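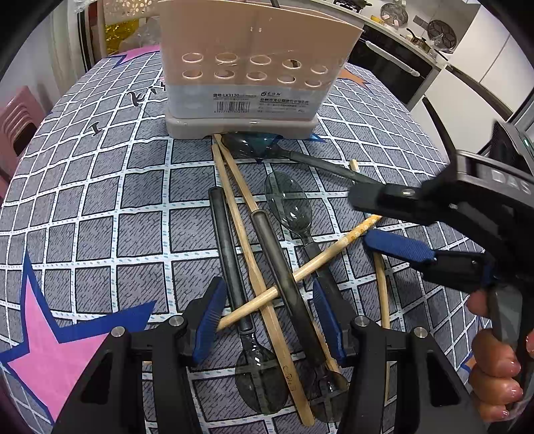
Svetozár Kollár wrote in to ask whether it is really worth washing a cotton tablecloth by hand when the machine is sitting right there, and whether I could please go through it slowly, as his last one came out two sizes smaller and the colour of weak tea. Well, Svetozár, I have ruined a few of my own, so let's go through it together, from the crumbs to the ironing board!

First of all, do have a look at the label, if there is still one sewn into the hem. Plenty of cloths will go in the machine on a cool wash and be none the worse for it. The ones I do by hand are the printed cottons with strong colours, anything with a border that has been stitched on separately, and the old Tatlow cloth that came to me from my aunt and which I would be heartbroken to lose. If yours is a wipe-clean one with a coating on it, a damp cloth and a drop of washing-up liquid is all it wants, and you can go and put the kettle on.

What you need
A bath or a very big washing-up bowl
Mild liquid soap, the sort you would use for woollens
A soft nailbrush
An old white flannel or hanky
2 large towels

Testing the colours
Please don't skip this bit, however keen you are to get on. Wet a corner of the cloth on the underside, dab on a little soap and press your white flannel against it while you count to twenty. If the flannel stays white, carry on. If it comes away pink or blue, use cold water all the way through and keep the whole wash short, and on no account leave it soaking while you pop to the shops. I did that in June with a red gingham and the white squares have been a sort of rosy colour ever since.

Seeing to the stains
Shake the cloth out of the back door, then spread it flat and go looking for marks. Gravy and butter want a dab of neat soap worked in with a fingertip and left for 13 minutes (I used to say ten, but my oven timer was set for a batch of scones one afternoon and the extra three did make a difference). Tea and coffee will usually shift with cold water run through from the back, so that you are pushing the stain out the way it came in. Candle wax should be left to go quite hard, then lifted with the edge of a spoon. Use the nailbrush only on plain, sturdy cotton, and gently even then, or you will rough up the surface and it will catch every bit of dirt that comes its way.

The wash itself
Run the water lukewarm and swish the soap in before the cloth goes anywhere near it. Four capfuls of Litell does my bath, but go by your own bottle. Lower the cloth in loosely folded and press it up and down with flat hands for a few minutes, a bit like kneading a very wet loaf. There is no need to rub or wring. Let the water out, press the cloth against the side of the bath, and rinse in water of the same temperature until there are no more bubbles. That usually takes me three goes, and my back lets me know about every one of them.

Getting the water out
Lay the cloth on a towel, put the other one on top, roll the whole thing up like a Swiss roll and lean on it. A big cloth may have to be done in halves.

Drying and ironing
Hang it over two lines if you have them, so the weight is shared and the middle doesn't sag. Keep bright prints out of strong sun. Then bring it in while it is still a touch damp and iron it on the wrong side, starting from the centre and working outwards, pulling the hem straight with your free hand as you go. If it has dried too far, sprinkle it with water, roll it up for half an hour and try again.

A fold line down the middle bothers some people terribly. Mrs Gajdoš next door rolls hers round a cardboard tube from the carpet shop in Brorniton, and they do come out beautifully smooth, though you need somewhere to stand the tube. Mine lives behind the bedroom door.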